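로봇은 왜 봉지를 놓쳤을까? '거의 성공'이라는 말을 의심하는 법

어린이 과학 읽을거리 / 2026년 5월

로봇이 물건을 척척 정리하는 영상을 본 적이 있나요? 영상 속 로봇은 컵도 집고, 블록도 집고, 한 번도 실수하지 않습니다. 그런데 저는 그런 영상을 보면 먼저 이런 생각이 듭니다. 몇 번 만에 성공한 걸까?
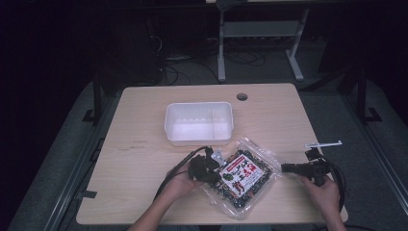 오늘 할 이야기는 봉지 하나를 통에 넣는 일에 대한 것입니다. 여러분이라면 눈을 반쯤 감고도 할 수 있겠지요. 하지만 브릴빌(Brillville)이라는 도시의 한 연구실에서는 이 일 때문에 지난 3월에 꽤 골치를 앓았습니다.

연구실에서 쓰던 로봇 프로그램의 이름은 '옐틱(Jeltik)'입니다. 옐틱을 만든 회사 부르넥스(Wurnex)는 소개 글에 "어떤 포장이든 사람처럼 부드럽게 집습니다"라고 적어 두었습니다. '어떤 포장이든'이라니, 아주 큰 약속입니다. 과자 봉지도, 쌀 포대도, 물이 가득 든 비닐도 다 된다는 뜻일까요? 소개 글에는 그 설명이 없었습니다.

그래서 연구실 사람들은 직접 시험해 보았습니다. 로봇에게 봉지를 집어 통에 넣는 일을 200번 시켰습니다. 결과는 175번 성공, 25번 실패였습니다.

175번이면 잘한 것 같지요? 시험 점수로 바꾸면 100점 만점에 87.5점이니까요. 그런데 여러분이 물컵을 여덟 번 나를 때마다 한 번씩 떨어뜨린다고 생각해 보세요. 집에서 물컵 나르는 일을 계속 맡겨 줄까요?

무엇이 잘못되었을까

실패는 두 종류였습니다.

첫 번째는 미끄러짐입니다. 봉지는 블록처럼 모양이 정해져 있지 않습니다. 한쪽을 들면 안에 든 것이 아래로 쏠리고, 그러면 봉지 모양도 바뀝니다. 로봇은 처음 본 모양만 믿고 집었는데, 들어 올리는 동안 봉지가 다른 모양이 되어 버린 것입니다. 집게 사이에서 비닐이 스르르 빠졌습니다.

두 번째가 더 큰 문제였습니다. 로봇이 봉지를 떨어뜨리고도 그 사실을 몰랐습니다. 빈 집게로 통 위까지 가서, 집게를 벌리고, 기록에 '완료'라고 남겼습니다. 바닥에 봉지가 떨어져 있는데도 말입니다.

실험 기록에는 "성공"이 모두 몇 번이라고 적혀 있었을까요? 200번입니다. 사람이 옆에서 하나하나 확인하지 않았다면 옐틱은 만점을 받은 로봇이 되었을 것입니다.

왜 몰랐을까

사람의 손가락에는 촉각이 있습니다. 봉지가 조금만 미끄러져도 바로 느끼고 힘을 더 줍니다. 눈을 감고 있어도 손이 비었는지 아닌지 알 수 있습니다.

이 로봇의 집게에는 그런 감각이 없었습니다. 집게가 얼마나 벌어졌는지는 알 수 있었지만, 비닐은 무척 얇습니다. 얇은 비닐 끝을 집었을 때와 아무것도 집지 않았을 때의 차이가 거의 없었던 것이지요. 카메라로 보면 되지 않느냐고요? 좋은 질문입니다. 하지만 투명한 비닐은 카메라에게 까다로운 상대입니다. 빛이 반사되어 반짝이는 곳도 있고, 뒤가 그대로 비쳐 보이는 곳도 있어서 어디까지가 봉지인지 헷갈리기 쉽습니다.

사람이 시범을 보여 주면 해결될까

로봇을 가르치는 방법 가운데 하나는 사람이 집게 모양의 도구를 손에 들고 일을 직접 해 보이는 것입니다. 카메라가 그 모습을 담고, 프로그램은 그 기록을 보며 움직임을 배웁니다.

옐틱은 원래 이런 시범 2000개로 배웠습니다. 많은 것 같지만 저는 여기서도 물어보고 싶습니다. 어떤 시범이 2000개였을까요? 연구실에서 살펴보니 대부분 상자와 컵이었고, 봉지가 나오는 것은 얼마 되지 않았습니다. 게다가 잘된 시범만 골라 두었습니다. 봉지가 미끄러졌을 때 다시 집는 장면은 빠져 있었던 것입니다. 넘어지는 모습을 한 번도 보지 못한 학생이 일어나는 법을 배우기는 어렵습니다.

그래서 연구실은 봉지를 다루는 시범 213개를 새로 만들었습니다. 이번에는 잘못 집었다가 놓고, 다시 집는 모습도 지우지 않고 넣었습니다. 회사에서는 이제 문제가 풀렸다고 발표했습니다.

정말 풀렸을까요? 저는 아직 잘 모르겠습니다. 다시 한 시험에서는 첫 번째 시험과 똑같은 봉지를 썼습니다. 더 무거운 봉지는 어떨까요? 겉이 미끄러운 봉지는요? 방이 어두울 때는요? 발표 자료에는 답이 없었습니다.

봉지 하나쯤 떨어져도 괜찮지 않나요?

연구실 책상 위라면 괜찮습니다. 다시 주우면 되니까요. 하지만 로봇이 약국에서 약 봉지를 나른다면 어떨까요? 약이 바닥에 있는데 기록에는 '완료'라고 적혀 있다면, 누군가는 필요한 약을 받지 못합니다. 떨어뜨린 것보다 떨어뜨린 줄 모르는 쪽이 더 위험합니다.

브릴빌의 담브라우스키에네(Dambrauskienė) 도서관에서도 이 로봇으로 책 꾸러미를 정리하려던 계획이 있었습니다. 도서관은 계획을 미루고, 로봇이 스스로 "놓쳤어요"라고 알릴 수 있게 되면 다시 생각하기로 했습니다. 저는 그 결정이 마음에 듭니다.

집에서 해 보기

준비물: 작은 지퍼백, 마른 콩이나 쌀, 빨래집게 두 개, 플라스틱 통

1. 지퍼백에 콩을 반쯤 넣고 꼭 닫습니다.
2. 양손에 빨래집게를 하나씩 들고, 빨래집게로만 지퍼백을 집어 통에 옮깁니다.
3. 열 번 해 보고 성공과 실패를 모두 적습니다.
4. 눈을 감고 다시 열 번 해 봅니다. 봉지가 빠졌을 때 바로 알 수 있었나요?

콩은 어린 동생이 입에 넣지 않도록 끝나면 바로 치워 주세요. 그리고 실패한 횟수를 슬쩍 줄여 적고 싶어져도 그대로 적어 두세요.

로봇 영상을 볼 때 물어볼 것

몇 번 해서 몇 번 성공했나요?
성공했는지는 누가 확인했나요? 로봇인가요, 사람인가요?
연습 때 본 적 없는 물건으로도 해 보았나요?
실패하면 로봇은 어떻게 하나요?

낱말 풀이

집게(그리퍼): 로봇의 손 역할을 하는 부분. 손가락이 두 개인 것이 많습니다.
촉각: 무언가가 닿거나 눌리는 것을 느끼는 감각.
시범 데이터: 로봇이 보고 배우도록 사람이 일하는 모습을 모아 둔 기록.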